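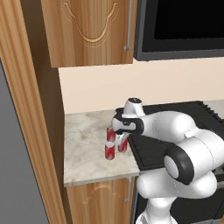
Figure 3. Red-and-silver soda cans standing upright on a light beige marble countertop, coded as "open placement."

4.2 Where the drinks are kept

Placement first, then amounts. The order matters because the amounts only make sense once the placement codes are clear, and reviewers of the earlier draft got them mixed up (our fault, the table was bad).

Each household got one main code for canned and bottled soft drinks. Open means out on a counter, table, shelf or windowsill, with the label or the body of the can in plain sight. Closed means behind a door: fridge, cabinet, pantry, garage closet. Mixed means both, on the same visit. Cans still in their cardboard were coded as closed if the cardboard was shut and as open if the side had been torn out, even when only a small corner was gone. We went back and forth on this rule. It was kept because the torn box behaves like an open shelf in every home we saw, people reach in as they walk past.

All 209 households could be coded. 23 of them changed code between the first visit and the second, and these are handled on their own in 4.4. For everything in this section the code from the first visit is used.

Open placement was most common in Orkham, less so in Grarnley, and plain rare in Meltwood. Kitchen size goes some of the way. The Meltwood homes are newer and came with deep pantries, and a family with a deep pantry puts things in it. The Orkham homes are mostly row houses with a narrow galley kitchen and a small fridge, so that drinks bought by the case have nowhere to go but the counter or the floor beside the back door. Floor was coded as open. We had not planned for a floor code and in hindsight should of had one.

Counter depth did not matter much. Counter material was written down by the visitors but not used in the model; it follows rent and age of building too closely to tell us anything on its own. It is left in the coding sheet for anyone who wants it.

Within a kitchen, the open cans cluster. Three spots account for nearly all of the open codes: next to the fridge, next to the sink, and at the end of the counter closest to the door people use. The last of these was the surprise. We expected fridge-side to win everywhere, on the simple idea that drinks are waiting their turn to be chilled. In Orkham that was true. In Grarnley it was door-side, and when asked, people said the cans were there to be grabbed on the way to work. Warm, apparently. Several households did not chill soda at all and seemed puzzled by the question.

4.3 Placement and amount

Amount was taken from the Memon sheet, a one-page diary stuck to the fridge or the inside of a cabinet door. One tick per can or bottle opened in the home, by anyone, with the time of day if they could manage it. Guests included. The Memon sheet is crude and we picked it for that; a better diary was tried in the pilot and people stopped filling it in after the first weekend.

Open households opened more cans per person than closed ones. The gap holds in all three towns and it holds after household size, number of teenagers and main shopping day are put in. It shrinks, quite a lot, once we add how the drinks are bought. People who buy by the case drink more and also run out of closed storage. So part of what looks like an effect of seeing the can is just an effect of owning a lot of cans. How big a part, we can't say from this design. The earlier literature mostly skips this point, or gives it a line in the limits section.

Mixed households sit between the two but closer to closed. Our guess: in mixed homes the counter cans are overflow, and the cold ones in the fridge get used first. The diary comments back this up to some extent. "Those are spares" shows up in various wordings. One household wrote that the counter ones were for visitors, and then ticked them off themselves all week.

Time of day. Ticks in closed homes bunch around meals, mainly the evening one. Ticks in open homes are spread out, with a low flat run through the afternoon that closed homes don't show. This is the result we'd put the most weight on. Case-buying can explain a higher total, but it is harder to see how it explains the 3 p.m. can. Passing the counter on the way to something else, seeing it, opening it: that is the story the open households told us in the interviews too, often without being asked. Times were missing for a fair share of ticks, more so in the homes with teenagers, so caution.

Number of cans in view was tested as a separate predictor. Weak. A counter with a few cans and a counter with a wall of them gave much the same afternoon pattern. Having any out at all was the thing that counted. Figure 3 shows the low end of what was accepted as open, a few cans and nothing in front of them to hide the label. We had people in the training round who wanted to code counters like this as "clear," on the grounds that a few cans is not storage. After the training round they agreed with the rest, but it took a second session and a re-wording of the instructions (see the appendix for both versions).

Color and brand were not coded. Some readers will want that. A red can on a pale counter stands out more than a dark bottle against a dark backsplash, and contrast might well matter, but our visitors worked in very different light and we did not trust them, or us, to score it the same way twice. Somebody with a proper light meter should do it.

Diet and regular drinks were pooled in the main model. Splitting them leaves the open/closed gap in place for regular and makes it wobbly for diet, where the ticks are few. We would not read anything into the diet result either way.

4.4 Households that changed code

The 23 that moved between visits are a mixed bag. Most went from open to closed. Common reasons given: a new fridge, a case finished and not replaced, company coming, a toddler who had started climbing. A smaller group went the other way, mostly in Meltwood, after the pantry filled up with other things ahead of the holidays.

If placement drives drinking, ticks should drop when the cans go behind a door. They did, in the homes that moved for reasons that had nothing to do with the soda (toddler, company). In the homes where the case had simply run out they dropped too, of course, which says nothing. Taking those out leaves a very small group and the interval is wide enough to include no change. Reported for completeness. A longer study with homes asked to move their cans, and a coin toss over who moves first, would settle it quicker than more visits of the kind we did.

One thing from this group that did not fit anywhere else. In 2 homes the cans went into a cabinet and the diary went with them, taped inside the same door. Ticking got better, if anything, with times filled in on nearly every line. Future diaries should probably be put where the drinks are and moved whenever the drinks move. We told people to leave the sheet where it was first hung, and that was a mistake.

4.5 What the visitors got wrong

Short section, but it should be on record. Garage fridges were missed in Grarnley until May, when a visitor happened to be shown one. Homes seen before then were phoned and asked. Phone answers were taken at face value. Second, empties. The sheet did not say whether an empty can on the counter counts as open placement. Some visitors said yes, some no, some shook the can. Empties were dropped from the coding afterward wherever the notes let us tell, and where the notes were silent the code was left alone. Running the model without those homes changes the open/closed gap by very little and the afternoon result not at all.

Third, tidying. Visits were booked in advance, and people clean up when they know somebody is coming. This pushes open homes toward closed and should make our gap look smaller than it is, unless the people who tidy are also the people who drink less, in wich case it goes the other way. We asked on the second visit whether anything had been put away that morning. Plenty said yes. Dishes and mail came up most, then shoes. Drinks were hardly mentioned, and in Orkham a few people said there was nowhere to put them.

Codes were checked by a second visitor working from notes only. Agreement was good for open and closed, poor for mixed. Nearly all the mixed disagreements came down to single bottles left on a table, possibly just somebody's lunch. We kept the first visitor's code in those cases.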